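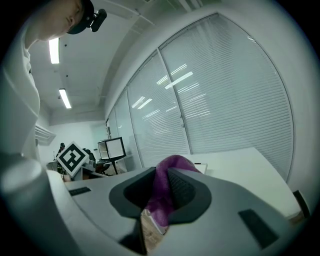

Lila Lappen, vierte Woche

Kurz vor der Spätschicht, also schnell. Hab versprochen, mal wieder was zu schreiben, und die Mails werden nicht weniger. Meistgestellte Frage: Was macht ihr da eigentlich den ganzen Tag mit den Greifern. Antwort: Tücher. Greifen, hochheben, ablegen, glattziehen. Dann das nächste. Das lila Zeug mag ich am wenigsten, feine Maschen, knüllt sich in den Fingern zusammen und hängt dann irgendwie runter, nie zweimal gleich. Genau deshalb wollen sie davon so viel haben.

Für die Neuen hier: Ich war neun Jahre in der Wäscherei bei Vevton, Sortierung und Mangel, Standort Drerndale. Seit dem Frühjahr bin ich an drei Tagen die Woche oben im Büro und "zeige vor". So steht es im Dienstplan. VORZEIGEN, in Großbuchstaben, zwischen Sortierung und Urlaub. Man hat den Greifer in der Hand statt der eigenen Finger und macht alles damit, was man sonst so macht. Aus den Aufnahmen lernt dann Tito. Tito ist der Sortierarm, der unten an Band 4 stehen soll, wenn er fertig ist. Wann das ist, hab ich jetzt in drei verschiedenen Versionen gehört.

Was anders ist als unten

Die Ruhe. Unten verstehst du dein eigenes Wort nicht, oben Jalousien zu, Neonlicht, hinten sitzen welche am Rechner und tippen. In der ersten Woche bin ich davon fast eingeschlafen. Dafür tun die Füße abends nicht weh, das muss man schon sagen. Dafür der Unterarm. Das Ding ist nicht schwer, aber nach zwei Stunden halt doch. Ich hab mir angewöhnt, den Ellbogen am Körper zu lassen und mehr aus der Hüfte zu drehen, sieht bescheuert aus, hilft.

Und man wird langsam. Mit den Händen brauche ich für ein Tuch nichts, das läuft nebenbei, während ich ans Abendessen denke. Mit zwei Fingern aus Kunststoff oder was das ist muss ich plötzlich überlegen, wo ich anfasse. An der Ecke? Welche Ecke, wenn alles ein Knäuel ist? Ich hab gemerkt, dass ich vorher immer erst kurz geschüttelt habe. Immer! Wusste ich nicht. Neun Jahre geschüttelt und keine Ahnung davon. Jetzt steht das Schütteln in der Anleitung von der Firma Górecki, die das Ganze bei uns betreut, mit eigenem Unterpunkt. Bisschen stolz bin ich drauf.

400 Durchgänge am Tag waren am Anfang das Ziel. Hat keine von uns geschafft, auch die Schnellste aus der Faltung nicht. Nach zwei Wochen wurde die Zahl dann still und leise aus der Liste genommen, seitdem ist die Stimmung besser und komischerweise kriegen wir auch mehr hin. Fehlversuche sollen wir übrigens drinlassen. Tuch rutscht weg, nachfassen, weitermachen. Das hat am längsten gedauert, bis ich das drin hatte, unten ist ein runtergefallenes Teil ein Teil, das nochmal in die Wäsche muss.

Das mit den Stellen

Ja. Kommt in jeder zweiten Mail. Ob ich mir da den eigenen Ast absäge.

Weiß ich nicht. Auf der Betriebsversammlung hieß es, es fällt durch Tito keine Stelle weg, die Leute von Band 4 kommen in die Kontrolle und in die Reparaturannahme. Wir sind 121 in Drerndale, davon gehen in den nächsten Jahren einige in Rente, und nachbesetzt wird jetzt schon kaum noch was. Man kann sich also ausrechnen, dass da niemand gekündigt werden muss, damit es am Ende trotzdem weniger sind. Das hat in der Versammlung auch jemand gesagt. Danach war kurz still und dann ging es um die Parkplätze.

Andererseits: Die Sortierung von Schmutzwäsche vermisst mir keiner. Wer das mal gemacht hat im August, mit Handschuhen und Kittel, der weiß wovon ich rede. Wenn ein Arm das nimmt, bitte, gerne. Nur fängt Tito halt nicht mit der Schmutzwäsche an, der fängt mit den sauberen Tüchern an, weil die einfacher sind. Also mit dem Teil, bei dem man sitzen durfte und ein bisschen quatschen konnte. Für die Kolleginnen mit kaputtem Rücken war das der Platz. Wo die dann hinsollen, hab ich gefragt, das wird "individuell besprochen". Aha.

Was ich durchgesetzt hätte, wenn mich einer gefragt hätte (hat dann doch jemand, im Juni, bin ins Büro zitiert worden und durfte eine Liste machen):

Wechsel nach zwei Stunden, auch wenns grade läuft
Eine Zulage fürs Vorzeigen. Wir geben da ja was her, was vorher nur wir konnten
Wer vorzeigt, darf auch sehen, was unten dabei rauskommt
Handgelenkbandagen in klein, die bestellten passen nur Männern

Zulage: gibt es jetzt, wenig, aber sie steht auf dem Zettel. Bandagen sind bestellt. Sehen dürfen wir auch, letzten Monat war der erste Termin. Da lag ein Haufen auf dem Band und der Arm ist hin, hat gezögert, gegriffen und dann so ein bisschen geschüttelt. Mein Schütteln! Ich musste lachen und dann war mir eine Minute lang ganz komisch. Das Tuch ist ihm danach runtergefallen. Beim nächsten hats geklappt.

Insgesamt haben wir jetzt gut 4000 Aufnahmen zusammen, gebraucht wird ein Vielfaches, wieviel genau sagt einem jeder anders. Nächste Woche kommen Frottee und Spannbettlaken dran. Vor den Spannbettlaken hab ich Respekt, die krieg ich schon mit zwei gesunden Händen nicht ordentlich gefaltet, und ich soll das einer Maschine beibringen.

Noch schnell zu der Frage, ob man sich irgendwo bewerben kann: Von außen nicht, die nehmen nur Leute aus dem Haus. Manche von unten wollen gar nicht hoch — aus Prinzip, und das versteh ich auch. Es gibt da am Pausentisch mittlerweile zwei Enden. Ich setz mich mal hier, mal da hin.

So, Bus kommt gleich. Kommentare schalte ich am Sonntag frei, vorher komm ich nciht dazu. Und wer einen Tip gegen Unterarm hat, der kein Pferdebalsam ist: her damit.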